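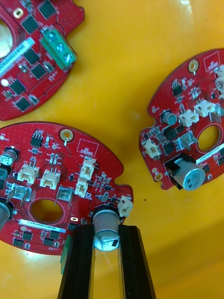

Open day, bench 3 – board handling demo

December. Cell up at 9:40, doors at 10. Güven on the pendant, me on the log. Visitors from Gallardo in the morning, general public after lunch.

Task: grip a round red driver board by its big electrolytic can, on the yellow mat. Boards laid down by hand at random angles, so the wrist camera has to find the can first.

Grip force left at 12 N. Colour threshold on the mat redone at start-up, as the hall lights are warmer than ours.

Attempts logged: 147
Good grips: 132
Most of the misses were approach angle. The fingers come in too close to the neighbouring board and the planner backs off. Fix is wider spacing or a better collision margin – try the margin first.

Gallardo people asked about load on the can leads. Fair question, no data. Abilio to pull-test a few scrap boards.

Cycle counter on the gripper read 3766 at shutdown. Check finger ridges for wear before the Bavari visit.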